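**Drakau folding cool box, 32 liter -- after a season and a half of self-catering**

We rent cottages. That's our thing, has been for years, usually a week on the coast at a time and usually somewhere with a kitchen the size of a closet and a fridge to match. So I've gone through a lot of coolers, and I like this one so much that I finally sat down to write it up!

I bought the Drakau in January, when the store in Sternport was clearing out last summer's stock, and it has been on four trips with us since. The first was a two-bedroom place up the hill from the harbor at Urklow (lovely, steep steps, bring shoes with grip). The fridge there had one shelf that would take a milk carton standing up, and we had six people to feed. The cool box sat by the back door all week and held the drinks, the salad things and a frankly silly amount of cheese.

What I love most is how it packs. It folds down to the thickness of a couple of bath towels and slides in behind the front seat, and when you get there you pull two straps and it stands up by itself. My old hard-sided one took up half the trunk whether it was full or empty, and the drive home was always the worst part.

Ice lasts well. On the Urklow trip I put in two big freezer blocks on Saturday morning and the butter was still hard on Sunday night, with people in and out of it the whole time. After that I swapped in fresh blocks every evening and never had a problem. If your rental has a tiny freezer compartment, check that your blocks fit before you count on doing the same. Mine only went in with the ice tray taken out.
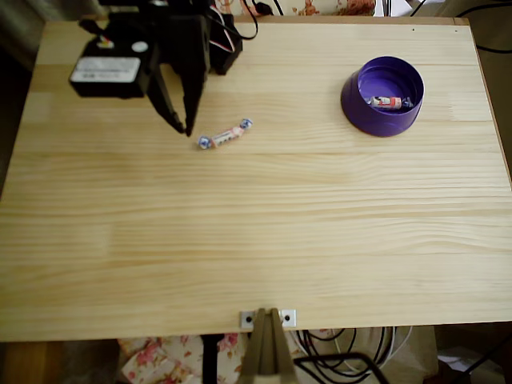
*The pine tabletop.*

I was a little worried about tables and floors, being in other people's houses with a security deposit on the line. The base has a rubbery skin on it and it doesn't drip. I've had it standing on bare wood through a whole lunch, wiped underneath afterward and found nothing to wipe. I still put a towel down overnight, but I'm fussy.

Now the grumbles. The lid zipper is stiff at the corners and you need both hands, so it's no good if you're holding a toddler. The outside pocket is too shallow for anything but napkins and a bottle opener. And the gray lining shows every drop of beet juice (ask me how I know). It does come clean with dish soap and a soft brush, and you can turn the thing nearly inside out to dry it, so it has never picked up that old-cooler smell.

I also tried the Kourkoulas one that my sister-in-law swears by. It has a nicer handle and better pockets, and it's a bit lighter, but it won't stay open by itself while you load it. For a day at the beach I'd happily take hers. For a week in a rental with a grumpy fridge, mine every time.

I paid 17 dollars less than the regular price, and I'd have been fine paying all of it. We have a place with a proper big kitchen booked next, full-size fridge and everything, and I'm bringing the Drakau anyway -- it's going on the deck with the lemonade in it.

Posted 2019-06-08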